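机の上の片付け、機械にどこまで任せられる? 手持ちグリッパーで試す手順

「ロボットが部屋を片付けてくれる日はいつ来るの?」と友だちによく聞かれます。工場で同じ部品を並べるのは得意でも、家の机はまだまだ手ごわいんですよね。そこで今回は、自宅の机で「機械の手ならどこまでできるか」を確かめるやり方を書いてみます。使うのは手で握って動かすタイプのグリッパー。腕もモーターも後回しでOKです!

まずは机を選びましょう。きれいに整えた机だと簡単すぎて何もわからないので、普段のまま始めるのがおすすめです(私はつい先に拭きたくなりますが、ぐっと我慢)。

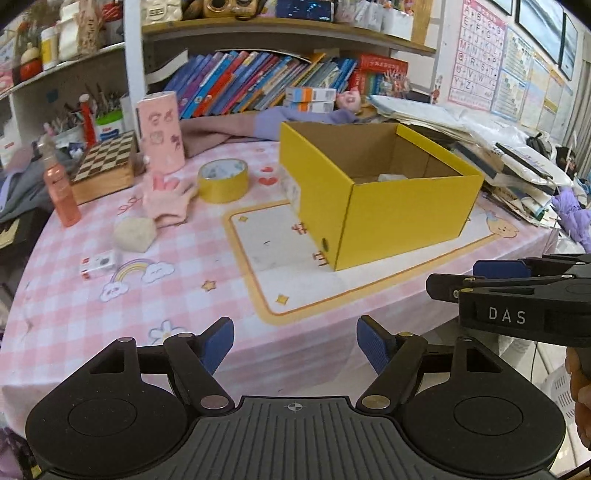 文・Hiu-tung Kwok|2024年8月6日|家しごと自動化ノート

手順1 つかむ物を決める
このくらい物がのっていると、練習台としては十分すぎるほどです。最初は黄色い箱のような、角がはっきりした物から。ふたのない箱は縁を片側だけつまむ手もあるし、両側からはさむ手もあります。両方やってみて、持ち上げたときに傾かないほうをメモしておいてください。

手順2 丸い物に進む
次は黄色いテープ。平らに寝ている幅広のテープは、外側からはさむと指をかなり開かないといけません。自分のグリッパーの開き幅で足りるかどうか、先に当ててみると早いです。足りなければ、芯の穴に片方の指を入れる方法もあります。私はこれに気づくまで、半日ずっと外側からはさもうとしていました……。

手順3 やわらかい物で苦戦する
ピンクの編み物みたいにくしゃっとした物は、つかむだけならむしろ楽。問題はその後です。「たたむ」となると、端がどこなのか探すところから始まるので、人間の手のありがたみが身にしみます。最初は「つまんで箱に入れる」までを目標にしましょう。

手順4 両手で試す
グリッパーがもう1本あるなら、左右で役割を分けてみてください。片方で箱を押さえて、もう片方で中に物を入れる。これだけで成功率がぐんと変わります! ただ、狭い机だと腕どうしがぶつかるので、奥の物は片手ずつのほうが安全。透明なボトルは、慣れるまで机の外によけておきましょう。こぼすと本当にへこみます。

手順5 回数を重ねて記録する
ひとつの動作につき40回やって、うまくいったら丸、落としたらバツ。私はPlevierという無料の記録アプリを使っていますが、紙でも大丈夫です。4月に始めてから、記録は全部で1,000回を超えました(腕がだるい)。

で、結局もう任せられるの?
私の感想では、「箱に入れる」「端に寄せる」はかなりいい線。同じ動きをRikexの小型アームに覚えさせたら、角のある箱なら40回のうち落としたのは7回でした。一方で、本がななめに寄りかかった棚や、書類とクリアファイルが積み重なった山はまだ無理だと思います。1枚だけ抜こうとして全部くずす、あの感じ。それに、どれを捨ててどれを残すかは、うちの家族でも意見が割れますから。

うまくいかないときは
・指が滑る:指先のパッドを乾いた布で拭いてから再挑戦。
・テーブルクロスごと引っぱってしまう:指先を布から少し浮かせて、横から入る。
・手首が疲れる:20分で休憩。無理は禁物です。

次回は同じやり方で、洗った食器を棚に戻す作業に挑戦します。割れてもいいお皿を、いま集めているところです。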